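Suturing practice sessions to run at Flalholm from March

Surgical trainees at Flalholm will be able to book time on robotic suturing from March, after the training centre agreed to open its skills room in the evenings as well as during the day.

The sessions are meant for doctors in their early years of surgical training, who have until now had to fit this kind of practice around theatre lists. Flalholm says 39 trainees have put their names down for the first block, and there is space for more in the second.

Each session lasts 2 hours and is spent on one task, closing a straight incision with instruments worked from a console. Trainees begin with single stitches and go on to a running stitch once their knots are holding. They work in pairs, one at the console and one assisting, and swap at the halfway point. A tutor is in the room throughout.

The course booklet was put together by Akl, a small publisher of teaching material for hospitals. It has a chapter on handling the thread, the part of the job that beginners tend to find slowest. Suture thread frays if it is gripped too hard and slips if it is gripped too lightly, and at the console the surgeon has to judge the pull on it largely by eye. The booklet asks trainees to keep the strands in view, to hold them close to the skin and to avoid taking hold of the same spot twice.
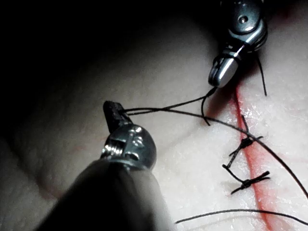
One trainee on the pilot course said that she had expected the knots to be the hard part, but that most of her first evening went on learning how much thread to leave free. She had pulled too much through on the first few stitches and run short on the last. By her third session, she said, she had stopped thinking about it and could give her attention to the spacing.

The pilot ran over the winter in the daytime only. Trainees closed 303 practice incisions between them, and tutors marked each one for spacing, tension and the state of the skin edges. Marks for spacing improved early on. Tension took longer, with a good number of trainees still tying too tightly at the end of the course, so that the edges puckered. An extra session on tension has been added to the evening programme as a result.

Bookings will be taken through Kadedix, the online rota system already used by the centre for its other courses. Trainees will need their supervisor's agreement before a place is confirmed. Anyone who cannot attend is asked to cancel by noon on the day before so that the place can be offered again.

The first block is free to trainees working in the area. Those from further away will pay £200 for the full set of sessions, which covers the booklet and all suture material. Sarkar, the charity that paid for the skills room to be refitted, is meeting the cost of the evening tutors for the first year.

Evening sessions start at 6pm. Trainees should arrive ten minutes early to set up the console and check the height of the seat and armrests. Long hair must be tied back, and food and drink are not allowed in the skills room.

Dates for the second block will be put on the Flalholm noticeboard and on Kadedix once the first is full.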